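Workshop Tips: Getting Pick-and-Place Software to Behave on a Home Bench

By Lesetti Ndung'u
Thu 25 May

14 comments | 239 shares

Every arm kit sold for home workshops now comes with a planner, a vision package and a promise that you'll be tidying your bench by dinnertime. I've been through enough of these to be tired of the promise. The hardware mostly does what it's told. The trouble is in what tells it, and most of the tips that get passed along skip that part in favor of buying a better camera.

So these are the ones I still use, and a few I've dropped.

Start with one item and one container. Not a bin of mixed parts, whatever the demo showed. Pick something soft enough that a bad grasp won't hurt anything, and a container with an opening much bigger than the item. If your software can't do that over and over, adding a second item just gives you two problems in the same log.
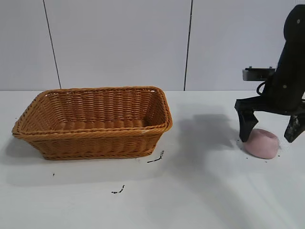 Fingers on either side of the pink piece, basket to the left.

Clean the table, then decide whether you trust the detector on a dirty one. Crumbs and bits of dark fluff on a white top are a good cheap test. A decent segmentation step ignores them. A poor one will offer you a grasp on a speck, with a high score beside it. I ran the Fanlow vision package with its default settings and got confident boxes around nothing in particular. Raising the minimum area fixed most of that. It also hid a small washer I did want picked up, so write down what you change.

Watch the shadows. An arm over a pale table throws a wide gray one, and it moves when the arm does. If your software compares each view to a stored background, it will see that shadow as something new. The usual advice is to add more lights. I'd try taking the detection shot with the arm parked off to one side first, before spending any money. It costs a moment per cycle and you can do it tonight.

Don't believe the confidence number. I logged 2,107 detections over April and the score told me very little about which grasps would go wrong. Soft things are the worst. They get pushed out of shape, and the outline that was stored a minute ago no longer fits. If your package has a setting to look again right before closing the fingers, turn it on, and ignore the forum posts saying it's slow.

Check the planner's idea of the container. Trandgate's planner lets you enter a basket as a plain box, and plenty of people do. A basket with sloping sides and a thick rim isn't a plain box. Measure at the rim, where it's widest, and add a margin. Mine is 8 millimeters, which I got by scraping the rim at smaller numbers.

Set the approach height and the release height separately. Some packages use one value for both and bury the second in an advanced menu. You want to travel high over the rim and let go lower down, if the fingers fit. I have no patience for software that makes you edit a text file to do this, and I've edited a lot of text files.

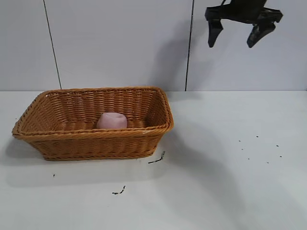
Pink piece in the basket, gripper open and off to the right.

Ask how the software knows it's done. This is the one I'd push hardest. Many packages call it a success when the fingers open at the drop point. That only tells you the fingers opened. Take a second look into the container and compare it with the look before. A deep basket makes this harder, as the front rim can hide part of whatever is sitting inside, so set the camera high enough to see over it or accept a lot of "unknown" results. I'd take "unknown" over a false "done" any day.

Save the failures. Keep the pictures, the plan and the settings together in one folder per run. Some tools delete the plan as soon as the run ends, and then you're guessing. I keep the last 4 weeks and clear out the rest.

Tips I've stopped repeating: colored tape on the gripper, painting the bench black, and retraining the detector every time something slips. The last one eats a weekend. Check the calibration before you do it. Mine had drifted twice when I was sure the model was at fault, and the software had nothing to say about it either time.

As for automatic tuning, I've tried it in both packages. It made the motions faster. My misses stayed where they were.

Recent in Workshop Tips
Sharpening a block plane without a jig
Which drawer liners hold up under tools
Reading a calibration report, line by line
Sorting screws by hand is still quicker
Cable ties, hook and loop, or string?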